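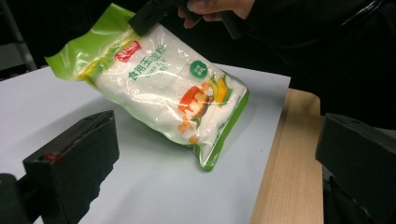 Figure 4. Bag of corn starch held near the green upper edge by a hand-held gripper.

4.3 Handling flexible bags of powder

This section applies to sealed plastic bags of up to 1000 g. For rigid packs, see 4.2. Site rules at Brarkness and Nosberg take precedence where they are stricter.

Before starting

1. Check both seals of the bag for splits. Do not use a bag that leaks when pressed lightly by hand.
2. Weigh the bag and enter the result on the Fuvstead sheet to the nearest gram (for example, 467 g).
3. Wipe the inner faces of the gripper fingers with a dry cloth.
4. Lay a plain white sheet on the table and fix its corners. Replace the sheet if it is torn or marked.

Gripping and lifting

5. Hold the tool by the handle only. Keep the free hand outside the marked working area.
6. Bring the jaws to the flat band next to the seal - not to the filled part of the bag.
7. Close the jaws slowly until the plastic folds between them, then stop. Do not exceed 46 N.
8. Raise one end of the bag first and let the powder settle towards the other end.
9. Lift clear of the sheet, hold for three seconds, and lower. Open the jaws only when the bag is fully supported.

CAUTION: Fine starch dust can form an explosive mixture with air. If a bag bursts, stop work, keep sources of ignition away and clean up with a vacuum cleaner rated for combustible dust. Do not use compressed air.

CAUTION: Spilt powder makes floors slippery. Close off the area until it is clean.

NOTE: Glossy packaging reflects overhead lights. If printed text must be readable in the recording, turn the bag or dim the lamp before step 5.

NOTE: Leave the pack label as supplied, whatever its language. Copy the product name into the log in the original script, with a translation beside it.

Report damaged bags on form 1698 (see Triantafyllou handling rules, part 2).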